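Tue 8 April

Notes on demonstration length and the Inlow policy

Since November, the manipulation group at Skernedbridge has been collecting bimanual demonstrations with hand-held grippers in place of teleoperation. The reasoning was set out in an earlier post. The present one reports a result that was not anticipated when the collection protocol was drafted, and which has changed how sessions are organised.

The Inlow policy was trained on 200 demonstrations of a single task: one gripper steadies the work while the other takes hold of a thin part of a wire stand and moves it. Demonstrators were instructed to favour smooth motion and to avoid stopping. The resulting policy approached the stand well but closed its fingers early in 17 of the first evaluation trials, usually before the rod had entered the gap between them.

A second set of the same size was then recorded with one change to the instructions. Demonstrators were asked to hold still for a moment before each closure. Early closures fell to 13. The improvement is modest, and it would be imprudent to claim more for it than that. Of greater interest was the behaviour of the policy after a missed grasp. It backed off and tried again, although neither set had been selected for recoveries.

Our working explanation concerns the marker plates. Gripper pose is estimated from the black dots on each plate, and the estimate lags slightly during fast wrist rotation. A pause allows the pose and the finger width to agree at the instant that matters most.

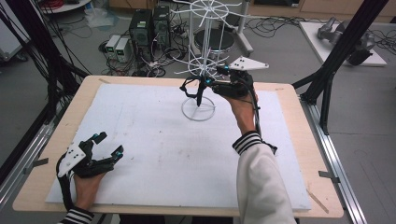
Whether the effect survives at larger scale is an open question. The Harb set, now in preparation, is intended to reach 1000 demonstrations, with paused and unpaused closures labelled separately so that the two can be mixed in controlled proportions. Time alignment will be handled by Dindideck, our logging tool, which was revised over the summer to record finger width and pose against a common clock.

Two cautions apply. Wire is an unforgiving material for this purpose – thin, reflective and easily confused with its own shadow – and results may differ for solid objects. The evaluation trials were also scored by the same people who gave the demonstrations, a practice we intend to discontinue before the Harb results are written up.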